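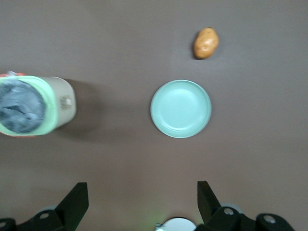
A single potato on a brown tabletop.

Storing maincrop potatoes in an unheated outbuilding comes down to three variables: temperature, humidity and light. I have kept records for the brick store behind the house in Somotdale through one full winter, and the figures are worth setting down before I clear the shelves.

The crop was a red-skinned maincrop and a smaller quantity of a white second early, both bought as seed from Tyagi. Total weight at lifting was 740 kg across the shared plot at Ridside, of which 400 kg came to me. Lifting finished in November, later than I would have liked, and the last rows had slug damage. Anything with a hole or a fork mark was set aside for the kitchen.

Curing was done at 15 degrees for a fortnight, in the dark, with the door propped open at midday. This lets the skins set and small grazes heal over. The temperature was then allowed to drop with the weather. The target is between four and seven degrees. Below that, starch turns to sugar and the potatoes brown badly when fried. Above it they sprout.

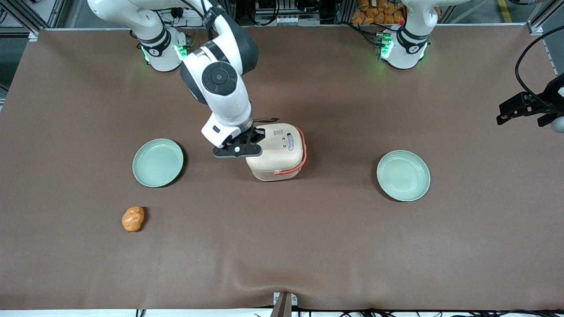 Paper sacks performed better than slatted crates on weight loss and worse on inspection. A crate can be checked in a minute. A sack has to be tipped out, and each tipping bruises a few. I settled on sacks holding up to 20 kg, folded twice at the neck and stood on battens clear of the floor. The one sack left directly on the brick was damp underneath by Christmas and had to be sorted by hand.

The thermometer is a plain Trastard max/min unit, hung at shelf height away from the door. An earlier one near the lintel read consistently high and I have discarded those readings.

The second early did not keep. It was sprouting by the end of January and soft a few weeks later. The red was still firm in March, with short sprouts that rubbed off easily. Next season I will grow only the red for storage and eat the white as it is lifted. The floor also needs a second row of battens along the north wall.

3 comments | 5 shares

Recent posts
Onion drying racks: spacing and airflow
Limewash on old brick, second coat
Seed order notes

Contact | Copyright, all rights reserved | Back to top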